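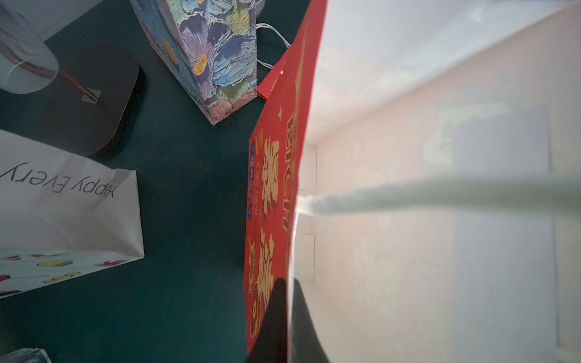 The red bag, mid-argument. RICH is printed up the side, and one of us isn't.

February 17, 2018

So I bought the gripper kit. Those of you who read my long complaint about the vacuum will remember that I swore off machines for a while, and I did last a while, if you count in weeks.

The kit is the Riltgate, made by a small outfit called Lokov. You get the gripper, two sets of black fingers, a little wrist camera, a bracket, a bag of screws and a booklet that was clearly written by someone who already knew how to do it. It bolts onto most hobby arms, including my elderly Nutsugah, which until now had a suction cup on the end and a career in picking up playing cards. The price is 300 dollars for the base kit, or nearly 600 with the camera and the better fingers. I got the camera. Of course I got the camera.

Setup took me most of an evening. The booklet says 5 minutes for the bracket, and I would like to meet the person who did that. The cable comes out on the wrong side if your arm is as old as mine, so I had to loop it over the elbow and tie it down with a bread tie, where it remains. Once it was all on, the software found the camera on the first try, which rattled me a bit. I had blocked out time for yelling.

My test for anything like this is always soft stuff. Every gripper on earth can pick up a wooden block. Ans De Graaf, who sells these kits out of the Ledside shop and has put up with my emails for years, told me paper bags were the thing to try, in the tone of voice people use for recommending a dentist. So I laid out some gift bags on the teal cover and went at it.

Paper bags are horrible! A gift bag is mostly air and a bad attitude. You come down over the rim with one finger inside and one outside, and if you're a little off, you've simply pushed the bag across the table. The big red one was the worst of the lot, because the inside is bright white and the camera tends to treat it as a hole in the universe. I turned the lamp away from it and things got better. The floral bag, with its busy purple and blue flowers, was a lot easier for the software to get hold of. The bag with "Happy Every" on it fell over early and I let it stay down. We have all had days like that.

What I like: the fingers taper to a decent point, so you can get one in at a rim without mashing the whole thing. The grip force can be set really low, low enough that a bag comes up with its sides still more or less the shape they started. And the wrist camera is worth having. Watching the rim come up on the screen beats squatting next to the table with my cheek on the edge, which was my old method.

What I don't like: rope handles. The camera loses focus when they get close, and a loop that swings in front of the lens will end your attempt right there. I wrote to Lokov and got a friendly reply from Kastriot Kovačević, who said to come in from the side opposite the handle. Fine, but a gift bag has a handle on each side, Kastriot. He also said a firmware update is coming. I have heard those words before in my life.

I ran 159 tries over two evenings, with a pencil and a legal pad, and got a clean lift on a bit more than half. I expected worse. The spare fingers are still in their wrapper, and I'll put those on next and go through the whole lot again.

Should you buy it? If you already own an arm and want to handle floppy things, yes, and spend the extra on the camera. If you mostly move blocks around, keep the 300 and get yourself something nice. The Ledside shop takes returns as long as you haven't lost the screws. I have lost one of the screws.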